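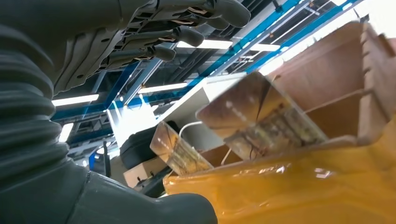
Page last changed: May, 4:10 p.m.

Building Services for Industrial Spaces
Handout 5: Looking up – structure and services overhead

Course notes by Xinyi Tang. Section leader: Arif Teoh.

Bring this handout to the walk-through of the Plesau hall. You will also need a clipboard, a soft pencil and a flashlight. Read sections 1 to 3 before you come.

1. What counts as overhead

In an office the ceiling is usually a finished surface, and most of what serves the room is hidden above it. In an industrial hall the structure and the services are often left open to view. For this course, "overhead" means everything from the underside of the roof deck down to the lowest thing a person or a load could hit.

We sort it into two groups. Structure holds the building up. Services carry air, water, power, gas or data through it. Rails and support framing can belong to either group, so write down what they are fixed to before you decide.

2. Start with the beams

Find the main steel first. Paint can help. The beams overhead are bright blue, and the ducts, pipes and rails between and behind them are dark, so the steel is easy to follow even where the rest is crowded. Don't rely on color alone, though. Painting practice differs from one building to the next, and a blue member in one hall may be a secondary support in another.

A steep view from the floor also changes how beams seem to run. One may look diagonal when it is level and square to the walls. Take your direction from the column lines and the floor plan, and draw the beams that way.

Mark each beam on the plan before you add anything else. If you start with the pipes you will lose your place.

3. Sorting the services

Work from the largest items to the smallest.

Ducts. Note whether the section is round or rectangular and where each branch leaves the main run. Look for dampers and access doors. If you can't see the top of a duct, leave the height blank on your sheet.

Pipes. Follow each pipe to a valve, a label or a piece of equipment. A pipe with no visible label is entered as "unidentified" until we check the drawings. Last term several sheets had sprinkler mains listed as compressed air.

Rails and framework. Look at the hangers. Note whether the load goes back to a main beam or to a smaller frame in between – this is the part people skip, and it comes up again in Handout 6.

Wiring. Show trays and conduit as single lines. Individual cables are not needed.

4. The survey sheet

Each pair takes one bay. You have 30 minutes on the floor, and we use the last 10 for comparing sheets with the pair in the next bay. Where a duct or pipe crosses the line between two bays, both sheets should show it at the same point.

Use solid lines for structure and dashed lines for services. Put a question mark beside anything you are unsure of. Question marks do not lose points, but wrong labels do.

Stop walking before you look up. Stay inside the marked walkway, and do not climb on anything to get a better view.

5. Reading and hand-in

Read chapter 11 of the course pack, on hangers and supports. Itzel Contreras has left a marked-up copy of the hall plan in the Lamont reading room, and it may not leave the room.

Hand in the survey sheet with a half page of notes. Say which item was hardest to identify and what you would need to settle it – a drawing, a label, a view from another side. Typed or handwritten is fine. Questions about grading go to Ximena Barrera.

Shares: 11
Comments: 5

Related handouts
Handout 3: Column grids and bay numbering
Handout 4: Reading a reflected ceiling plan
Handout 6: Hangers, brackets and load paths
Floor safety notes for site visits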